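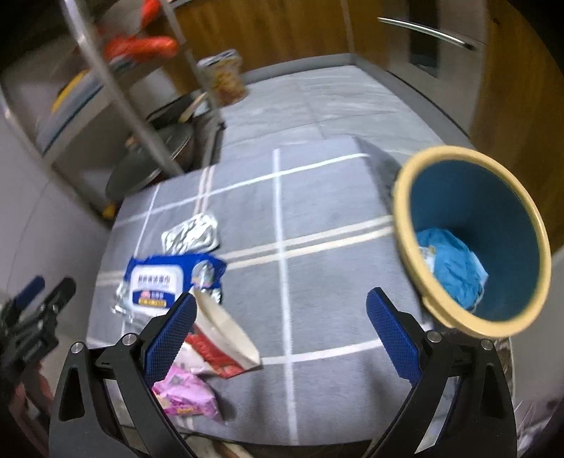

Estent Launches Clear the Table Program for Shared Lunchrooms

Whitfield, 7 Aug 2023

Estent, the regional waste education service, has opened registrations for Clear the Table, a program to help workplaces, libraries and neighbourhood centres deal with the packaging left behind after meals and snacks. The program follows a trial held in shared lunchrooms at Whitfield and Skarnport and will be offered without charge to eligible organisations.

Clear the Table concentrates on the small, mixed rubbish that gathers on a lunch table: crinkled foil, snack packets, wipes packaging, and paper cups and food containers. Items of this kind are often left in a single pile, and materials that could be sorted are put in the general waste along with everything else.

A total of 3104 items were recorded during the trial, which ran for six weeks and finished in March. Staff at the 16 participating sites noted what was left on tables at the close of the lunch period and where it was finally placed. Soft plastic wrappers and packets made up the largest group, followed by paper cups and food containers.

"People are generally willing to put their rubbish in the right place, but they are also on a short break and thinking about the afternoon," said Harriet Schumacher, Program Manager at Estent. "Our sites had the best results when the bin stood right beside the table and the sorting advice was limited to the items people had in front of them."

Participating organisations will receive a printed table guide, labels for existing bins and a site visit of one hour. The guide has been prepared by Flimero, a design studio based in Skarnport, and covers eight common types of packaging. It is laid out so that a reader can find an item by its shape and material without needing to read the product label. This was requested by several trial sites where imported groceries are popular and packaging may be printed in a number of languages.

The guide asks users to empty cups and containers before sorting them, to keep foil separate from plastic film, and to check for leftover wipes before throwing out the packet. Wipes should be placed in general waste and must not be flushed. Local collection rules vary, and each guide will be supplied with an insert listing the materials accepted in the organisation's own area.

Organisations are not required to purchase new bins or furniture. A small round bin is suitable for most tables, provided that it is emptied daily and can be reached without moving a chair. Where tables are covered with a cloth, Estent recommends clearing all packaging before the cloth is shaken out or taken for washing – a step that trial sites reported was frequently missed.

Registrations are open to organisations in the Whitfield and Skarnport districts with a shared eating area used by eight or more people. Applications may be lodged at the Estent office in Whitfield or through the program page on the Estent website. Site visits will be scheduled in the order in which applications are received.

Media enquiries: Harriet Schumacher, Program Manager, Estent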